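Flultodska Hand-Held Grippers: Buying and Planning Questions

Last updated October 6, 2023

We get a lot of mail from people who are putting together their first budget for hand-held grippers, and the same questions come up so often that we finally sat down and wrote out proper answers (longer than we meant them to be, sorry, we do like talking about this stuff). If yours isn't covered, write to the Gonirville office and a real person will get back to you.

What does a basic Flultodska kit cost?

A single hand-held gripper is $599. That gets you the tool with one pair of pads fitted, a spare pair in the bag, the mounting screws, and the little hex key that everybody loses in the first week. The camera is sold separately, as plenty of our customers already have one they like.

How many should I order to begin with?

Most small teams do very well with two. One person can be recording while the other tool is having its pads changed or is being passed to someone new to try out, and you'll be so glad of the second one the first time a screw goes missing! Larger groups sometimes want to order six or eight right away, and we'll happily sell them to you, but please do run a pair for a month first. You'll learn a great deal about how your own people like to work, and it may change what you put on the bigger order.

What should I set aside for pads and other wear parts?

More than you think. Pads get scuffed and chipped at the edges with everyday use, and a bit of dust and scratching on the top faces is nothing to worry about. What matters is the flat gripping face. If it has gone smooth or uneven, thin things start to slide, and you'll want a fresh pair. We suggest looking the pads over every 900 recordings and writing down what you find, so next year's budget is based on your own numbers.

Do soft items need anything special?

They need patience, mostly. Clothing accessories are a lovely place to start: bow ties, neckties, scarves, anything with a strap that can loop and twist however it pleases. You won't need different fingers for them, but you will want good pads and a wide, bare stretch of table to work on.
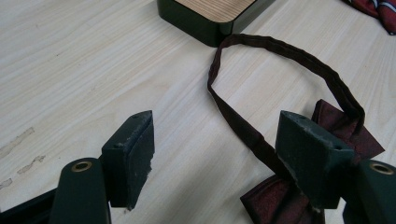 Plan for a few items of each type, in different fabrics and patterns, and put in one or two hard things as well, such as a box with a lid, so that your recordings have some variety. Secondhand shops are wonderful for this. Keep the receipts together, because these small purchases are the ones that slip out of a budget.

Is there a cheaper way to try it out first?

Yes! Our Patwary loan plan lets you borrow a pair of grippers for a month. You pay shipping both ways and a deposit, and if you decide to buy, the deposit comes off your invoice. March fills up early, so ask well ahead if that's when you need them.

What would a full first-year budget look like?

It varies a lot, but around $3,000 is a comfortable figure for a two-gripper setup. That covers both tools, two cameras of the ordinary sort, replacement pads, memory cards, and a modest pile of things to pick up. It doesn't cover anyone's wages or a computer for training.

Can I use Goltberg pads on a Flultodska tool?

The older Goltberg pads fit with the adapter plate. The newer ones have a different hole spacing and don't fit at all, so check before you order a big bag of them.

How long does delivery take?

Grippers ship within two weeks, and pads usually go out the next working day. If your purchasing office needs a written quote, send us the delivery address and the quantities and we'll email one over.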